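My hands crack every February. I grew up with it, my father had it, and for years I treated it the way he did, which was to ignore it until a knuckle split and then put a bandage on it. This winter I decided to do something more organized, and a few people asked what I ended up using, so I am writing it down.

First, where I was starting from. I wash my hands a lot at work. We have a pump soap in the restroom that smells like oranges and leaves my skin feeling tight before I get back to my desk. At home I was using whatever bar was in the shower. My only hand cream was a tube that had been in the car for two winters and had separated.

I bought two creams. One was the Hollis hand balm, which comes in a flat tin, and the other was a pump bottle from Postis with no scent. The Hollis is thick. You have to dig it out with a fingernail, and it takes a long time to sink in. I would not put it on before typing or driving. The Postis is thin and disappears in a minute or so, but I needed to put it on again after every wash.

For a while I tried to pick a winner, and then I just used both. Postis during the day, Hollis at night with cotton gloves over it. The gloves feel silly for the first few nights. They also make it hard to turn a page, so I read first and then do my hands.

Paavo Kallio, who I used to share an office with in Plostden, told me to change the soap before spending any more on cream. He was right about that. I now keep a small bottle of the Erkden wash in my bag and use it at work in place of the orange stuff. It barely foams, and I kept thinking it wasn't doing anything. My hands stopped feeling tight after washing, though, and that was the biggest change of the whole winter.

I kept track for 18 days, just a line each night about how my hands looked and whether anything stung. The cracks on my right hand closed up in the second week. The left thumb took longer -- it has one spot beside the nail that opens up if I so much as look at a cardboard box.

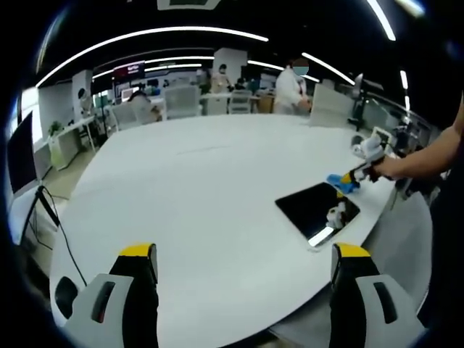

Cuticles were the other problem. I pick at them in meetings, and no cream is going to fix that. What has helped is keeping a little of the Hollis in an old lip balm pot and rubbing it in when I notice I'm picking. It keeps my fingers busy, and they get too slippery to grab anything.

As for cost, the Hollis tin is the expensive one, but I am less than halfway through it. The Postis goes faster. I will probably buy the bigger bottle next time. I paid for all of this myself.

A couple of things I tried and dropped: a sugar scrub, which stung badly on the open spots, and a heavy ointment that got on the sheets in spite of the gloves. The ointment is fine on heels, so I kept it for that.

I still need to find something for my elbows. If you have a body lotion you like that doesn't smell of anything, leave the name in the comments. I'd like a pump bottle if there is one -- I'm done with tins for the shower shelf.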